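Why do smudges show up on dark things?

Have you ever wiped a dark table until you were quite sure it was clean, then walked round to the other side and found it covered in cloudy marks? It happens to grown-ups all the time, and there is a lovely bit of science hiding in it.

Let's start with light. When light lands on something dark, most of it gets soaked up, and only a little bounces back to your eyes. When it lands on something pale, lots of it bounces back. A smudge is often just a very thin layer of dust, grease or dried-up bits, and it scatters the light in all directions – so on a dark background it looks paler than everything around it. The same smudge on a white plate might be almost impossible to spot!
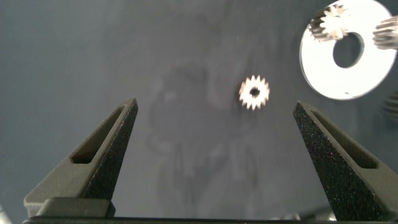

Pale, cloudy marks on a dark grey surface.

So where do the marks come from? Quite often they come from water. Tap water has tiny amounts of minerals mixed into it, far too small to see. When the water dries, it floats off into the air, but the minerals can't go with it, so they stay behind as a chalky film. Soap can do the same thing if it isn't rinsed away.

You can try this yourself on a rainy Tuesday, or any day you like. Ask a grown-up for a dark plate, put 2 drops of tap water on it and leave it somewhere warm until the drops have gone. Then tilt the plate slowly near a window – slowly, mind, or you might miss it – and look for faint rings where the drops used to be.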